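四、摆杯子和杯垫

到这一步，壁纸应该已经贴好，台面也擦过了。如果壁纸还有翘边，请先回到第三节处理完再往下看，我自己就是太心急，杯子摆上去才发现墙角没压实，又全部撤下来重来一遍，白忙一晚上。

这一节讲的是怎么把杯子在台面靠墙那一侧排成一排，前面留出地方放托盘。我家这个小茶水角用的是Ollula的壁纸，托盘是在Lulldale买的，你用别的牌子完全没问题，步骤是一样的。

需要准备的东西：
杯子五只，不必成套
杯垫五个，材质随意
浅边托盘一个
干的软布两块
卷尺一把
美纹纸胶带一小段

开始之前先说一句：别急着去买整套杯子！我的好朋友Amber Bickerstaff第一次来看，就问我为什么不买一套一模一样的。我试过，真的，摆出来像酒店早餐区，看两天就腻了。后来换成颜色各不相同的，反倒顺眼得多。

步骤：

1. 用卷尺量一下台面靠墙那条边的长度。我这边能用的大约是700毫米，两头各留出60毫米不放东西，擦台面的时候手伸得进去。

2. 沿着靠墙的一侧贴一条美纹纸胶带，当作基准线。线不要贴着墙，留一指宽就好。杯子如果顶着壁纸，转动把手的时候会蹭花，我那面墙最下面就有一小道印子，现在看到还心疼。

3. 先放杯垫，不放杯子。从中间那个开始，再往左右两边排。从一头开始排的话，排到最后总会挤（别问我怎么知道的）。

注意：藤编的杯垫底下容易藏灰，放之前翻过来抖一抖。有釉的台面或石纹台面比较滑，杯垫背面最好有一点防滑，没有的话剪两小块防滑垫贴上也行。

4. 把杯子一只一只放上去。颜色深浅错开，不要把浅色全挤在一边。没有把手的杯子我喜欢放在最边上，有把手的放里面。这只是个人习惯，Joanne Tunstall就偏要反着来，她家看着也挺好。

5. 调整把手的方向。我一开始让把手全部朝右，整整齐齐的，可是惯用左手的人拿起来很别扭。现在就随它去，朝前也好，斜一点也好，只要伸手拿的时候不会碰倒旁边那只。

6. 退后两步看一看。哪只杯子歪了，近看是看不出来的，站远一点马上就明白。满意了再把胶带慢慢撕掉。

小心：撕胶带的时候请贴着台面平着撕，不要往上扯。我有一次手一抬，直接带倒了一只马克杯，还好没碎。

7. 放托盘。位置在杯子前面，左右居中。托盘和杯垫之间要留空，否则每次端托盘都会把杯垫推歪。
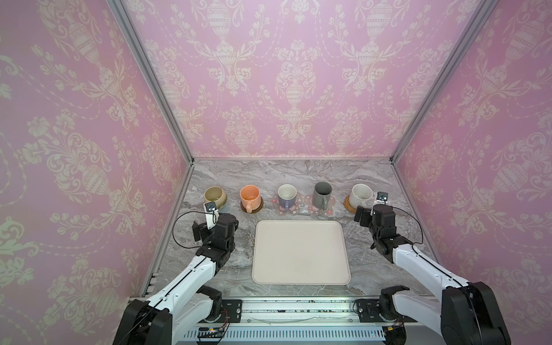

粉色壁纸的花纹已经够热闹了，所以托盘我选的是奶白色、什么图案都没有的那种。当初差点买了带花边的，Theano Sfakianakis在店里一把拦住我，现在想想真得谢谢她。杯垫倒是可以花一点，我特别喜欢花朵形状、边上带小点点的，跟素色的杯子配在一起刚刚好。如果你的墙是纯色，那反过来，托盘可以挑得大胆一些。

日常使用：

托盘平时空着就好，要招待人的时候再往上放点心。我以前总忍不住往里堆茶包、糖包、小勺子，堆到后来托盘都看不见了。

用过的杯子洗完要彻底晾干再放回杯垫上。杯底带水的话，藤编的会发霉，染色的杯垫还可能掉色。到了十一月，我们这边又潮又冷，我会把杯垫都收起来晒一晒，或者放在暖气旁边烘一个下午。

哑光的杯子不要用钢丝球，软海绵就够了。茶渍擦不掉时，用小苏打加一点温水调成糊，敷十来分钟再冲掉。有釉的那几只就皮实多了，怎么洗都行。

如果想换杯子，一次换一只，看几天再决定要不要换下一只。换下来的先别急着送人，我就后悔过！

墙面的清洁和壁纸接缝的修补放在第五节，动手之前记得先把杯子和托盘都挪开。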